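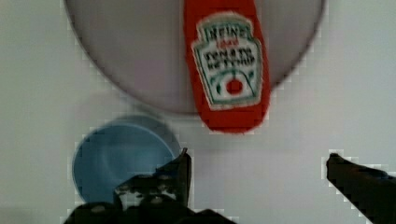

About Kendholm

Kendholm is a small school of everyday skills. We teach people to lay a table, clear it again, and know where everything in a kitchen lives. Genalyn Sarmiento started it in a rented front room with one table and a box of crockery from her own cupboards. Tobiloba Tijani joined the following July and now runs the daytime classes.

Most of our learners are adults setting up home for the first time, or going back to it after a long stay somewhere else. We also have a children's group, Wena, which uses many of the same things plus the toy food. To date we have given 3,758 hours of teaching, and 204 people have finished the full course.

How we work

We start with a plain white table. Learners begin with a plate, a bowl and something from the cupboard, such as the ketchup. They put things out, use them, and put them back. After that we add cups and mugs, then pans and utensils, and the table gets busier. Sorting is a large part of it – what goes on the shelf, what goes in the drawer, what belongs in the fruit bowl.

We buy ordinary things in plain colours. It is easier to ask for "the green mug" than "the second mug from the left", and people remember it at home. If a plate gets chipped we replace it with whatever the shop has.
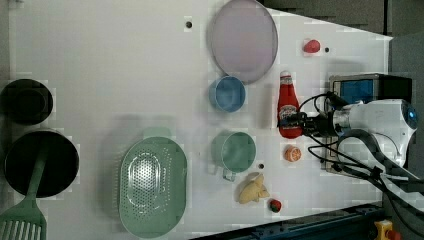 Pans, crockery and toy food out on the table at Kendholm.

The toy food was bought for Wena, but the adult classes took to it as well. A toy tomato can be put away in the wrong place all morning and still be fit for use at the end of it. Real cooking comes in the second half of the course, in the kitchen next door.

The courses

Ojo is the beginners' course, with 30 places each term. Skedomo is the follow-on and covers shopping lists, storing food, washing up and planning a week of meals. You do not need to have done Ojo to join Skedomo, but please talk to Genalyn first. Sessions last 30 minutes for Wena and longer for adults.

Visitors are welcome by arrangement. Ring before you come, as we do not answer the door during classes.

Page updated 2023-02-23

Shared 30 times
3 comments

Maureen P
My son did Ojo last year and now does his own washing up, mostly. Is Skedomo on in the evenings yet?

Tobiloba Tijani
Hello Maureen, daytime only for now. I'll put his name on the evening list.

dj_hartley
Do you take donated pans? Have two frying pans and a saucepan, lids for all but one.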